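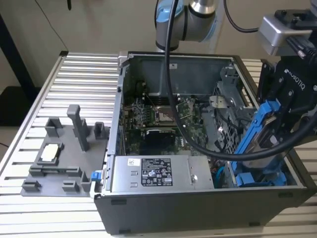

A Dell desktop on its side with the panel off and the CPU socket empty.

How to Clean Out an Old Desktop Before You Pass It On

Every September my phone starts buzzing with friends who have a computer in the closet and a niece or neighbor heading back to school. Could it be used again? Very often, yes! You'll want a free Sunday afternoon, a cup of coffee you can keep well away from the table, and a bit of patience with dust.

Start with the files. Plug the old machine in one last time, if it still runs, and copy off everything you care about — photos first, then tax papers, then that folder called "misc" that always has something precious in it. I once found 386 pictures of a beach trip I thought I'd lost, and I didn't get much else done that day. Sign out of your email and any store accounts while you're at it.

Now shut it down properly, unplug the power cord, and hold the power button in for 8 seconds. Lay the tower on its side and take off the side panel. Some panels have a latch and some have thumbscrews at the back. I keep my screws in a Tendix pill box with the days of the week on it, which my family thinks is very funny.

Before you touch anything inside, rest your hand on the bare metal of the case for a moment. Do it again whenever you've been up walking around, particularly on carpet.

Take the whole thing outside or into the garage for the dusting. Use short puffs of canned air, keep the can upright, and hold each fan still with a fingertip so it can't spin. A soft paintbrush is lovely for corners (mine is a Pralter trim brush, never used for paint). Leave the power supply closed up, please, and just blow through its vents from the outside.

If the processor is out, or you're taking it out to replace it, keep your brush and your fingers away from the socket. The contacts in there bend very easily and I wouldn't wish straightening them on anyone.

Wipe the outside with a barely damp cloth, let it dry, and put the panel back on. If you're giving the computer away, erase the drive with the reset option in its own settings, or pull the drive and keep it in a drawer if you'd sleep better that way.

As for where it goes next, our Malinowski Street library has a swap shelf, and plenty of towns have something like it. Call ahead and ask whether they want the keyboard and mouse too. Mine said yes to the keyboard and no, thank you, to the mouse pad.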